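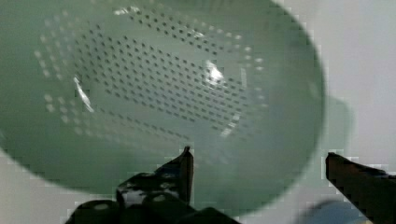 Vol. 3, No. 13

Brukside Kitchen Notes
Posts by Vilho Rantala
November 15, 2024

Print | E-mail

Several of you asked how I cook dried beans. I'll put it in one thread so I can link to it later.

Sort them first. I go through a handful at a time and take out stones and shriveled ones. The last bag from Echevarría had 2 stones in it.

Soak overnight in plenty of cold water with a spoonful of salt. The old rule about salt making beans tough never held up in my kitchen.

In the morning, drain and rinse. Small holes are better than wide slots for this — lentils and navy beans go right through a slot.
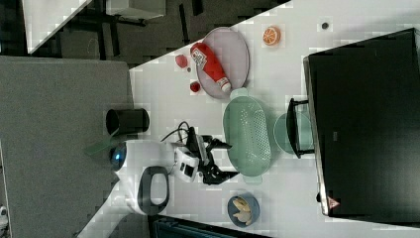

Green colander, ketchup on the tray.

Fresh water, one onion cut in half, a bay leaf. Bring it to a boil, then turn it down until the surface barely moves. Kidney beans need a full ten minutes at a hard boil before that. Don't skip it.

Start tasting after 45 minutes. Try more than one bean, they don't all finish together.
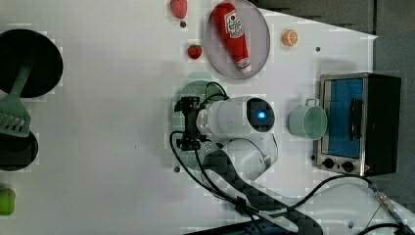 Old beans take longer. I had a bag from January that needed 3 hours and still came out chalky. Those went into soup.

Save the cooking water. It freezes fine, and I use it for rice.

For bread on the side I get the rye from Bakerine. Slice it thick.

Recent posts
Onions that keep until spring
Is the Plirnell pressure cooker worth it?
Split pea soup, second try
Reader mail: 382 replies about salt

This site uses cookies. By continuing to read, you accept our cookie policy.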